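Listening for leaks under the pool at Hedov

50 shares | 3 comments

The owner of Tosto has spent most of the morning lying on her side next to the deep end at Hedov with a pair of headphones on, and she couldn't be happier about it. "Come and have a go," she says, before I've got my coat off. I put the headphones on and hear a sort of rushing, like a tap left running in another house. "There! That's a fitting going at the back of an inlet. Isn't it lovely?"

She has been finding leaks in other people's swimming pools for 16 years. Hotels, schools, a couple of holiday parks up the coast, and a good many small public pools like this one, where the water bill had been creeping up since spring and everyone had been blaming the bathers.

"It's always splashing that gets the blame," she says. "Or the weather. People are very fond of evaporation as an explanation. And fair enough, a warm pool with no cover on does lose a lot overnight. But Hedov was losing about 600 litres a day, in a hall, with a cover. That water's going somewhere."

The first test she does is the one her own boss taught her, and it costs nothing. You stand a bucket of pool water on the steps, mark the level inside the bucket and the level of the pool outside it, and leave the pair of them alone overnight with the pumps running. Then you do the same again with the pumps off. If the pool drops more than the bucket, you have a leak, and if it drops faster with the pumps on, the pressure side of the pipework is the first place to look.

"I've had engineers laugh at my bucket," she says. "It's a very good bucket."

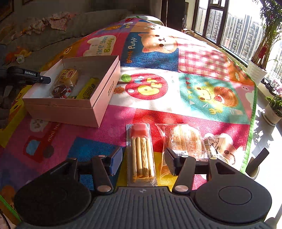
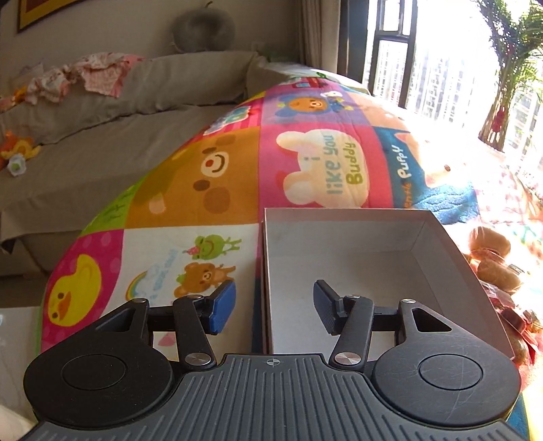 After the bucket comes the dye, squeezed out slowly near a light niche or a crack in the grout, with the pumps off and the water dead still. If there's a hole, the colour bends towards it and slides in. She loves this part so much that she sometimes gets the staff over to watch. At Ravn, a hotel with a tiny basement plunge pool, the chef came down in his whites and had to be sent back up because a lunch was waiting.

Then there is pressure testing, which means plugging each line at both ends and seeing which one won't hold. It is slow, and I ask whether she ever gets bored.

"No, never! Every pool's been altered by somebody. You get a drawing from when it was built, and you get what's in the ground, and those two haven't spoken for years. At Sumalach I found a whole line that wasn't on any plan. It went off under the changing rooms to a paddling pool they'd filled in before I was born. Still had water in it. I rang my mum."

The repair here at Hedov will be a modest one. One inlet fitting needs to come out and be resealed, and a short run of pipe behind it may have to be cut back, which means lifting a few tiles on the poolside. She hopes to get it all done in 5 days, with the pool drained only part of the way, and have the swimmers back well before the December galas.

What would she like pool managers to do differently? She thinks for a bit, winding up a cable.

"Read the meter. Same time every morning, write it on the wall if you have to. Half my jobs would've been found months earlier off a column of numbers. And top up by hand once in a while. An automatic top-up is wonderful, but it'll hide a leak from you for a year."

She puts the headphones back on. There is a second inlet she doesn't quite trust, further down, and she wants to hear it before the café opens and the coffee machine starts up.

Comments (3)

lane_four: We had the same at our school pool, blamed the Year 7s for a whole term. It was the light fitting.

Breaststroke Only: Great read. Does the bucket thing work on an outdoor pool if it rains? Asking for my brother in law who will not pay for anybody to come out.

lane_four: Don't see why not, it rains in the bucket as well. But I'd wait for a dry night.

Last updated: Monday, October 30, 2023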